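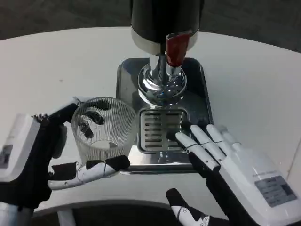 Left hand on the glass, right hand at the drip tray.

Handout 2, good practice for serving tasks
Onuoha / Jayasinghe, rev. 2024-12-24

Read before lab. Bring the Kavdale checklist, paper copy, signed.

Before power on
- Glass checked for chips. Chipped = bin, no exceptions
- Tray and grate seated flat
- Walk the table edge, cables clear of both arms
- E-stop in reach of a person, not "somewhere nearby"

Grip rules
Set force limit first, then teach the grip. Not the other way round (August group, you know who you are). One hand holds, the other operates. Never both hands loaded over the tray. Keep fingertips off the rim where you can, people drink from that. 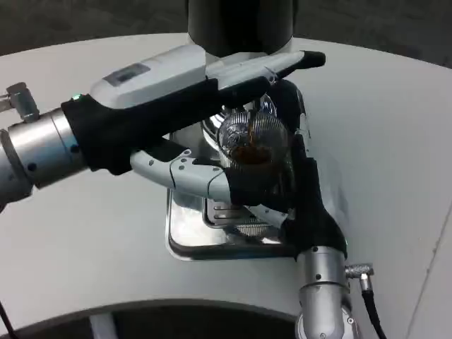

Pouring. Holding arm stays still for the whole pour, speed cap on for the other one. No handovers with liquid in the glass. If anyone steps inside the line, stop and log it, even if nothing spilled. Logs go in Trellar under code 3789, old code 2465 is closed, dont use it.

Hot drinks: gloves and sleeves wiped down after every session, check the wrist connectors for splashes. Write down what you find, "ok" is not a finding.

For next time: read the Gunano risk sheet, section on shared work space. Come with two hazards it misses. Adaeze will collect them at the door.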